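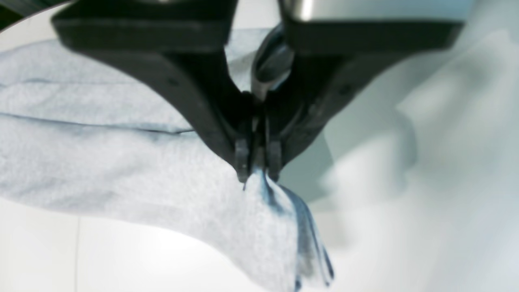

Gion Holzer asked, after reading our August report, whether people who had never exercised regularly would keep getting up for a 6:30 class once the mornings turned dark. It was a fair question and we've had it on our minds all winter. The short answer is that most of them did! The longer answer takes up a good part of this report.

**To:** Oberholzer Fund, small grants
**From:** Surko Movement, Flundenby
**Project:** Early Start, beginner fitness before work
**Date:** Feb 1, 2018

## Where we are

Early Start has run right through the fall and into the new year, with a break over the holidays. We hold two classes a week in the upstairs room at Witutura, and 53 people have signed up since the grant began. That's more than we planned for, and it changed how we run things (more on that further down).

The classes are the same basic mix we described in the application: a slow warm-up, simple strength work using body weight and resistance bands, some balance practice, and a stretch at the end. The whole thing takes forty-five minutes so that people can shower and still get to work. We've kept it beginner-level all the way through. A few people have asked for something harder, and we've given them harder versions of the same moves so they can stay in the group with everybody else.

I want to say how much fun this has been. In September the room was very quiet, with everyone looking at the floor and hoping not to be picked for anything. By December they were arguing about the playlist before I had my coat off. There is now a strong pro-disco group and an equally strong anti-disco group, and I've stopped trying to settle it.

## Dark mornings

We did lose people. Of those who signed up, 13 have stopped coming, and nearly all of them stopped in November. I called or emailed each one. Shift changes came up a lot, and so did child care, and a couple of people told me plainly that they hate mornings and had hoped we could fix that. We couldn't!

The rest have stayed, though they don't all come to every class. Our first attendance sheets made a mess of this because we marked anyone who missed a few classes in a row as "dropped," and then in they would walk the next week. We now keep a separate column for people who are away but have told us they plan to come back. It makes the sheets slower to fill in and a lot closer to the truth.

Things we tried in the dark weeks, and how they went:

- **Buddy texts.** People could pair up and text each other the night before. The pairs who already knew each other loved it. Pairs we matched ourselves mostly went silent after a while, so we've stopped matching and leave it to whoever wants to do it.
- **Hot drinks after class.** Very popular, cheap, and it gets people talking. This one stays.
- **A weekly goal card.** Each person wrote down one small goal for the week and kept the card. I had high hopes for these. Some people used theirs every week and others felt it was homework, so the cards now sit on the table by the door and you take one if you like.
- **Starting later.** We moved the start back fifteen minutes for the whole of November. It made people late for work and didn't bring anyone new in. We moved it back again.

The drinks surprised me the most. Several people have said that the ten minutes after class is the part they look forward to when the alarm goes off, and I've begun to plan around that. We finish on time now, always, because running over eats into it.

## What people are telling us

We promised a short check-in form at the midpoint and we handed it out in the second week of January. It asks about sleep, energy, mood at the start of the week, and how confident people feel doing everyday things such as carrying groceries or climbing stairs. I'm still typing up the answers, so please treat this as a first look.

Energy and stairs are where people report the most change. Sleep is mixed. Quite a few say they sleep better on class nights, while others say that getting up early has simply made them tired, and they would like us to know it. Mood at the start of the week was the question I cared about most, because so many people came to us saying that they dreaded Mondays. Many of the answers there were warm and long, and ran over onto the back of the form. One person wrote that Monday used to be the day she got through and is now the day she sees her friends. I read that one a few times.

We also asked what they would change. The top requests were a warmer room, more stretching, and (from both sides) a decision about the disco.

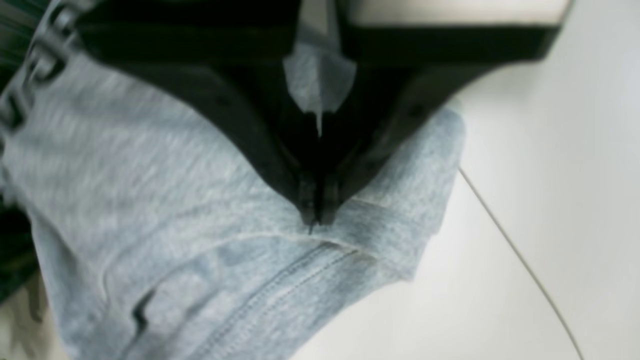
## Room and equipment

The room at Witutura has served us well, but it is cold first thing. The heating comes on with the rest of the building, and that's too late for us. We've agreed with the building office that it will come on an hour earlier on class days starting this month. There is a small charge for this, and we can cover it from what we saved on printing.

The bands bought with the grant are holding up, apart from the lightest ones, where we've had a few splits near the handles. We check them all before class and have replaced the bad ones. The mats are fine. Next time I would buy thicker mats, since kneeling on the thin ones is hard on older knees and we end up folding them over.

With sign-ups running ahead of the plan, the class was too big for one instructor by October. We now have two on every session. One leads from the front while the other moves around the room, helps people with form and offers easier versions. It has made the biggest difference of anything we did, especially for people coming back from an injury, who used to stop and wait when a move didn't suit them. The extra hours came out of the money set aside for guest sessions. I wrote to you about this at the time, and thank you for the quick yes.

## Money

Spending is on track overall. Instructor pay is over the original line for the reason given above, and guest sessions are under by the same amount. Room hire is as planned. Printing is well under, because people took a picture of the one poster instead of picking up leaflets. The full sheet is attached and I'm happy to go through any of it on the phone.

## From now to the end of the grant

The plan for the spring:

1. Finish typing up the midpoint forms and send you the summary.
2. Move one class a week outdoors, to the park behind Witutura, as soon as it's light enough at 6:30. The group has been asking for this since before Christmas.
3. Hold one guest session on sleep. We have the money for it and the forms make a strong case.
4. Open the waiting list again. We closed it in the fall and I still get emails every week.
5. Start talking with the group about what happens after the grant ends. Some members have said they would pay a small fee to keep going. Others couldn't, and I'd like to find a way that keeps them in.

On that last one, any advice from you would be very welcome, especially if other groups you fund have tried a pay-what-you-can system. I'd love to hear how they set it up and what they would do differently.

You're also very welcome to visit. Gion Holzer mentioned coming in person once the roads are better – wear something you can move in, because people who stand at the back and watch get handed a band.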